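"The Planner Is Fine, the Shoe Is Late"
A motion software engineer at Jodar on stale frames, two arms that share a rail, and the setting everyone wants to delete
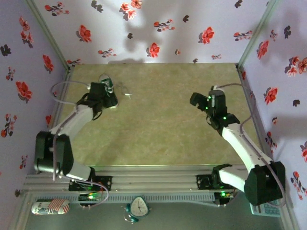

Why software people end up thinking about laces

The engineer who looks after the planning stack at Jodar asked to go unnamed, on the grounds that the commit history already says enough. We talked on a Sunday, when the build machines were quiet, over coffee that had been made for a meeting on Friday.

The stack is called Tambunan. It takes what the cameras report, decides where two arms should go, and tries to get them there without an introduction to each other. Shoes are the current subject.

"A shoe is a terrible object," the engineer said. "The sole is stiff, the upper gives a bit, and the laces do whatever they like. Your perception model says 'shoe' with great confidence and then draws the outline through the middle of a lace. Fine, thanks."

For a while the team tried to model laces properly. That branch lasted until May. What replaced it is blunter: the segmentation keeps two masks, one for the body of the shoe and one for everything attached that might move, and the planner is only allowed to grasp the first one. It may brush against the second.

"We called the second mask 'regrets.' Someone made us rename it before the release. It's 'soft_region' now, and it has the same bugs."

Two arms, one opinion

I asked whether planning for two arms is twice as hard as planning for one.

"I'd take twice," the engineer said. "I'd sign for twice today."

Early versions planned both arms together, as a single body with a lot of joints. The paths were lovely and arrived well after anyone needed them. The present version plans one arm first, reserves the space it will sweep through, and makes the other one work around it. Which arm goes first depends on which is closer to the object, with a small bonus for having gone second last time.

"The bonus is there because without it you get one arm doing all the work and the other holding its gripper open like it's waiting for a tip."

The reservation system is the part the engineer is proudest of, and also the part with the most open tickets. A nightly run in the simulator, Bestby, throws 3322 starting layouts at it. The last run I was shown had 14 failures, all of them deadlocks, all with the arms politely yielding to each other until the timer ran out.

"Very well brought up, those two. Useless."

The 80-line file

Most of our second hour went to timing, a subject the engineer approached the way other people approach their landlord. Camera frames and joint readings come in on different clocks. If the planner pairs a new joint reading with an old frame, the shoe seems to have moved when only the wrist did. The arm then corrects for a movement that never took place.

The fix is a short file that holds each frame until a matching joint reading turns up, and throws the frame away if none does. It costs a little delay, so every new hire proposes removing it.

"I let them," the engineer said. "I say go ahead, make a branch, run Bestby. They come back after lunch very quiet."

Ticket 2417, the longest in the tracker, is the record of those attempts. Ticket 1351, which asks for better documentation of the same file, is older and has one comment, reading "agreed."

What ships next

The next release, Grevthorpe, moves the soft region logic out of the grasp code and into the cost function, so the planner can weigh a snagged lace against a longer path. The engineer expects it to be slower at first, and expects to hear about that.

There is also a new log viewer, which replays camera frames and reserved space side by side. I asked if it had been hard to build.

"The viewer took a week. Getting people to open it before they message me is on the roadmap."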